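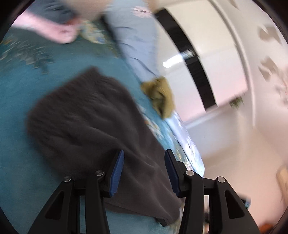

Will Dimaculangan leave Grollever before the window shuts? Probably not, whatever you read this week.

Print this item | E-mail this item

February
By Ferenc Pintér

The story goes that Plerkevberg have had a bid turned down for the Grollever left-back and will be back with a better one. It has been repeated so often that people at the ground talk as though he has already packed. I'd like to know where it started. As far as I can trace it, one radio phone-in said "interest", a fan page turned that into "talks", and by teatime it was an offer.

Neither club has confirmed a bid. Grollever's statement ran to 52 words and said they don't discuss players under contract. Plerkevberg said nothing at all. You can read that as a sign of something if you want to. Clubs also say nothing when nothing is going on.

Then there is the money. Plerkevberg spent the autumn telling their supporters that the new stand at Prumumport had eaten the budget, and that the loan market was the only one open to them. The stand holds 800 and was short of full at the last home match, when the gate for that side was given as 684. I can't see where a fee for a first-choice defender comes from, unless somebody is sold first, and the only player they have that anyone would pay for is injured.

Dimaculangan has played 80 league games for Grollever and signed a new deal last summer. His agent has been "keeping options open", which agents do every winter, usually with a pay rise in mind. Last February the same man was off to three different clubs in a fortnight. He started the next match at left-back and got booked.

I may be wrong. A late injury elsewhere could change things, and Grollever have sold in a hurry before. Until one of the clubs puts a name to a figure, though, I'd keep the farewell banners in the cupboard. The away game at Plerkevberg is next month and he should be marking their winger.

Contact the newsletter | Copyright Grollever Supporters' Newsletter | Back to top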